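From: Sulastri Hidayat
Date: 5/25/19
To: Koller list (military vehicles, wheeled and tracked)
Subject: Re: [Koller] Towing eyes and hull numbers on the Orken carrier

> I have three parade photographs of the Orken in its wheeled form
> and the front towing eyes sit higher on one of them than on the
> other two. Is this a late production change, or a field repair?
> The hull number on the odd one starts with a 2. Also, does anyone
> know whether the parade vehicles ran on the standard tyres? The
> sidewalls look too clean and the tread too shallow for the
> cross-country pattern.

Taking the towing eyes first. The higher position belongs to the second production batch. On the first batch the eyes were welded to the lower nose plate, below the joint, and the shackle fouled the edge of the trim vane whenever the vane was stowed. From the second batch onwards they were moved up to the joint itself and given a triangular gusset on the outer side. If your print is sharp enough to show the gusset, you have your answer. A field repair would normally keep the original location, as the backing plate inside the nose was not moved on rebuilt hulls.

I would not rely on the hull number. The leading digit was a battalion code in the parade column and was repainted for each rehearsal. I have prints of one vehicle carrying two different numbers in the same season, identifiable by a dent in the left-hand headlamp guard. The chassis plate is the only safe source and it is inside the driver's door, so photographs from the kerb will not help.

On tyres: the parade vehicles did not use the cross-country pattern. They were fitted with the Vorker road tyre, same rim, same bead width, slightly smaller rolling diameter. The central inflation lines were left connected but the hub covers were changed for the plain type without the guard ring. This is the easiest thing to check on your three photographs. Plain covers on all wheels means road tyres. A mixture means the vehicle was brought in as a spare and only partly converted.

The smaller diameter also lowers the whole vehicle a little, so measurements scaled from parade photographs will come out wrong if the wheel is taken as the reference and the field tyre size is used. I suspect this explains the wheelbase in the Rorer drawings, which has been copied into at least two kit instruction sheets. Scale from the side hatch instead. It did not change between batches.

Two further points on the same subject:

The tow cable. First batch vehicles carry it on the right side with the loops facing forward. Second batch vehicles carry it across the rear plate. For parades it was removed, but the clips stayed, so look for the clips.

The paint. Parade finish was a semi-gloss over the normal matt green and wheel rims were edged in white by hand. The white line varies in width from one wheel to the next and should not be read as a unit marking. It was usually gone by December, when the vehicles had been back with their units over the autumn.

I can scan the page of the workshop manual dealing with the nose plates, at 200 dpi unless a finer scan is wanted. The page is a fold-out and will have to be done in 3 parts. Please write to me off the list with an address that accepts large attachments.

S. Hidayat 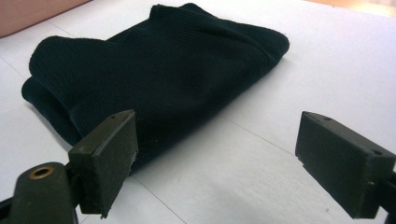 Next in thread: Re: [Koller] Towing eyes and hull numbers on the Orken carrier (hub covers)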